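Workshop > Grambridge Robotics Club > Notebook > June

We use cookies to remember your settings. Accept / Manage

Grasp practice, afternoon session

Carried on with the produce task for the Paltow round. Gripper speed down to 30 per cent after the last run bruised a tomato. Closing force left alone for now. Wrist turned to come straight down on the fruit - the tilted approach kept nudging things before the fingers shut.

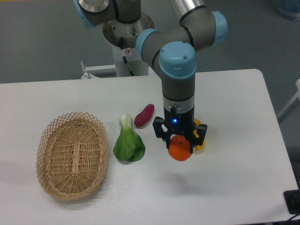

Tangerine in the fingers, bok choy and sweet potato still to do, basket on the left.

Got through 7 tries on the tangerine before changing anything. Bok choy will need its own grasp point, low on the stems, as the leaves fold if you take it from the top. Agbayani's rules allow up to 90 seconds per item, so no need to rush the descent.

To do: save the new wrist pose under a sensible name, check the basket height in the config, ask Prustutard about spare finger pads.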